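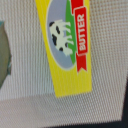 Butter, with cow. The cow is upright if you are lying down.

Toy library > Galleries > Small Kitchens > Breakfast for one

Search the galleries Keyword or box number Go

Print this page
E-mail this page

Breakfast for one

The Corkport Toy Library has been lending out kitchens since 2000. By kitchens I mean boxes of very small food, a plate or two, and cutlery that couldn't cut a bubble. We have stoves as well, but stoves don't go missing down the backs of car seats, so they make for a shorter story.

This gallery belongs to box 1488, known on the shelf label as Breakfast for One and known at the desk as "the one with the butter". It is our most borrowed box by a comfortable margin. It goes out as a complete breakfast and comes back as whatever the household felt it could spare.

The contents began as a set from Ultar, who make a solid line in pretend groceries. Very little of what Ultar packed is still with us. Over the years the box has been topped up from a Juvus picnic hamper, two jumble sales and a bag left on our step one morning in April with a note saying "MORE FOOD". The result is a meal that no single person planned, and it shows. I think it's a better box for it, although I would say that, having chosen most of the replacements.

The butter

People get attached to the butter. It's bright yellow, and it has a black and white cow standing in an oval of sky and grass, with a red ribbon across one side for grandeur. She has the air of a cow who has been told she is on the front of something.

No toy in the building has been asked after so often. We've had it handed back by post, and once in a casserole dish, with the casserole dish to follow home later. Borrowers who have lost the whole of the rest of breakfast will bring back the butter and look pleased with themselves.

Children, on the other hand, rarely use it as butter. It has been a present, a suitcase, a block of flats and a bed for a mouse. As it doesn't open, none of this has done it any harm. Adults do try to open it. You can see them checking for a flap while they pretend to read the label.

The table

There are two schools of thought on laying a place for a bear. The first puts the plate in the middle, the cutlery either side and the food wherever good manners allow. The second tips out the box and calls it a buffet. Both get the bear fed.

For the gallery we went with the first, more or less. The mat is one of our Arango ones, pale and woven, and has never once been put down square to a table. I've given up straightening it. A mat at an angle looks as if somebody is expected, and a straight one looks like a dentist's.

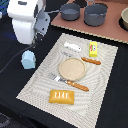 The plate gets the middle of the mat. Everything else had to make its own arrangements.

The plate is a speckled, sandy sort of beige, with a raised rim to stop the peas. There are no peas in box 1488. There were, and the rim did its best.

Orange-brown handles above and below, with little pale dots like rivets. These handles are the reason the cutlery comes home. We used to lend a plain set from the Juvus hamper and it dissolved into family drawers all over Corkport, where I assume it is still being used for yoghurt. These look like toys, and they also look like something your gran had, and between the two they seem to make people feel guilty enough to return them.

The small yellow carton has come to the top end of the mat, well clear of the plate, like a guest who has been told to help himself and isn't sure it was meant.

And then there is the white thing. Every toy kitchen has a white thing. Opinion at the desk has it down as fish, or a slice of something, or a bit of a larger item whose whereabouts we'd rather not discuss. The contents card says "white food". Children are never in doubt about it, though they don't agree with each other, and I've been served it as an egg, a tooth and "your medicine". I ate it all three times.

Pudding, or possibly first course

Breakfast at our play table doesn't stop at breakfast. A golden-yellow pastry with four white slashes across the top sits near the bottom of the mat, below the fork, which is where I'd want it too. We list it as a turnover. One of the Saturday-morning crowd of grandparents insists it's a loaf, and has written "LOAF" on the contents card in pen.

There's a pale blue something off to the left of the mat as well. Cup, block, take your pick. It isn't listed under either. 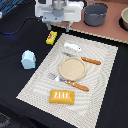 Borrowing box 1488

The box goes out for 2 weeks and is nearly always on reserve, so put your name down early if you have a birthday in mind. It lives on shelf 7, between the tool bench and the farm. (Our cow does not belong to the farm. Please stop putting her in the farm.)

Before you bring it back, a few requests from the person who unpacks it:

Wipe the plate. Real jam gets on it more than you'd think, and it sets in the speckles.

Shake the mat outdoors. Don't iron it. Somebody ironed it once and it has never really relaxed since.

Look in the usual places for the cutlery: the bath, the dolls' pram, the toaster. Please look in the toaster first.

If you find extra food in the box that you don't recognise, leave it there. It's probably ours by now.

If the white thing is missing, ring us. We won't be cross, but we will ask you what you thought it was.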